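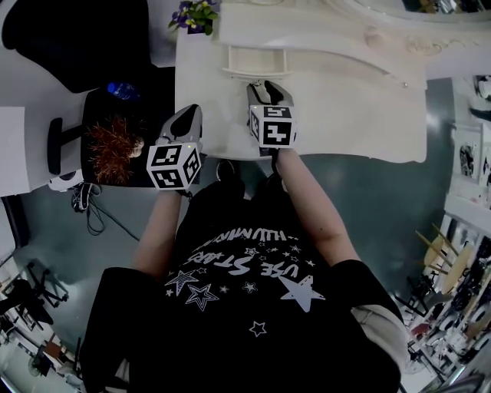

The most common remark from parents at the October information night was that a robotics club ought to have a robot in it by now. The Arnport students have heard it often enough that they asked for it to go at the top of this release, and the club's organizers agreed, on the condition that the rest of the release be equally blunt.

ARNPORT, February 17, 2025 – The Arnport Student Robotics Club today released the first results from Harju, its student project on teaching a robot arm household chores by human demonstration. The results are mixed. The club is publishing them anyway, along with the failed attempts, and is inviting other school and college clubs to check the work.

Harju began as an entry in the Cirnano Challenge, a regional student competition in which teams train an arm to tidy a tabletop it has not seen before. Students perform the chore themselves with a gripper in each hand, each one carrying a cube printed with black-and-white markers so that its position can be tracked. The recordings are then used to train the arm's control software, which the students call Drodel.

To date the club has recorded 2,013 demonstrations. After review, 900 were kept for training. The remainder were set aside for lost tracking, dropped objects, or a demonstrator stopping halfway through to ask what the next step was. The club does not consider the larger number an achievement and asks that it not be quoted without the smaller one.

What the club is prepared to claim is limited. Drodel can pick up a cup from a cleared table and put it on a tray most of the time. It does less well when the cup has a handle pointing away from the arm. Folding a cloth, which was listed as a goal in the original project proposal, has not worked in any form the students would be willing to show to a judge. An earlier club newsletter described the system as "learning to do chores." That wording has been withdrawn.

There is also the question of whether the arm has learned anything general. Most of the demonstrations were recorded by the same few students, on the same tables, at the same time of the afternoon. When the students moved the arm to a different room, performance fell noticeably, and changing the colour of the tablecloth made it worse again. The club suspects that Drodel has partly memorized its surroundings. A test to settle the matter is planned before the competition, and the outcome will be posted whether or not it is flattering.

Harju runs on a modest budget and on evenings. Students take turns demonstrating, labelling and reviewing recordings, and nobody may review their own. That last rule was added after the first batch, when reviewers were found to be considerably kinder to themselves than to their teammates. Demonstration sessions are now limited to 3 hours, including breaks, as the quality of recordings dropped late in longer sessions and several students complained of sore wrists.

The club would also like to correct the impression, given in some local coverage, that the project will lead to a product. There is no product. There are no plans for one, and no company has licensed the work. Claims about home robots arriving shortly should be put to the people making them.

For the Cirnano Challenge, the club will enter 2 tasks: cup to tray, and sorting cutlery. It had intended to enter a third. Students voted to drop cloth folding instead of submitting an edited video, which the rules would have allowed. The club has written to the organizers to suggest that future entries be judged on unedited runs only, with the number of attempts stated. It has not yet had a reply.

Recordings, training notes and a log of failures are available on request to any student club. Teams that try to reproduce the cup-to-tray result are asked to report what happened, particularly if it did not work.

About the club

The Arnport Student Robotics Club is a student-run group open to secondary and first-year college students. No programming experience is required. New members should expect to spend their first few weeks labelling recordings, and the sign-up sheet says so.

Media inquiries may be sent to the club through the contact form on its website. Visits to evening sessions can be arranged with advance notice. Demonstrations of the arm are not guaranteed.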